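**Can a machine pack lunch yet?** (Household & Shop Floor board)

**gbrito_bench** wrote:

Okay, I've been reading the laundry thread and I think we're all arguing about the wrong chore. Folding is a nightmare, fine. But moving food from one place to another? I think we're close — really close! I run the sandwich counter at Prosser and we wrap 375 on a normal day, 500 when the school orders come in. Every one gets picked up by a person and set in something. If an arm could do only that step, I'd have two people free for the prep table, where I need them.

So my question for the board: a wrapped sandwich on a tray, an empty basket next to it. Move one to the other. Solved or not?
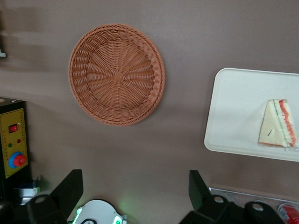
**Replies (newest last)**

**silvana_m** wrote:

Not solved! But so much fun to work on. Clear film is the mean part. It shines, so the depth reading goes patchy right on the surface you want to grab. And a wedge gives you two sloping sides, so a parallel grip slides up toward the tip if you close in the wrong place. I'd come in low, across the thick end, and close slowly.

**Kumum77** wrote:

I'd go further and say it's a bad test. A sandwich is soft. Squeeze enough to hold it and you've got tomato on the film. Suction cups for this, every time.

**silvana_m** wrote:

> Suction cups for this, every time.

Have you tried suction on loose wrap? The cup takes the film and leaves the bread behind. We lost a whole afternoon to it in October. Fingers with soft pads did better for us, and the bread sprang back more than I expected.

**Kumum77** wrote:

Loose wrap, sure. Tight wrap holds. I'll give you the creases, a crease under the cup leaks air and you're done.

**dalva.p** wrote:

Home user here, no factory, please be kind :) What I'd love is the basket half of this. A wide shallow basket with a thick rim is what I keep on my own table, and a lot of what I do in a day is put things in it and take them out again. If the thing lands a bit crooked I don't care at all! Seems to me a kitchen is more forgiving than a shop.

**ben_lacerda** wrote:

Dalva, yes on the crooked part, no on the rest. Your kitchen moves around. At Cerkska the tray is in the same spot all shift because we bolted down a stop for it. Turn the tray a few degrees and leave it there and plenty of older setups would miss. That's what I'd want to see tested, tray at an angle, basket wherever.

**gbrito_bench** wrote:

Ben, that's exactly my counter. Nothing is ever square by noon. What happens if the rim gets bumped on the way in?

**silvana_m** wrote:

Basket slides, usually. Lift higher than you think you need and let go close to the bottom. Girish Goel has a nice writeup on release height pinned in the Hirnorham section, go read it, it saved me weeks.

**Kumum77** wrote:

Still saying suction.

**gbrito_bench** wrote:

Reading it tonight. I'll wrap a few tight and a few loose on Monday and post what each one weighs.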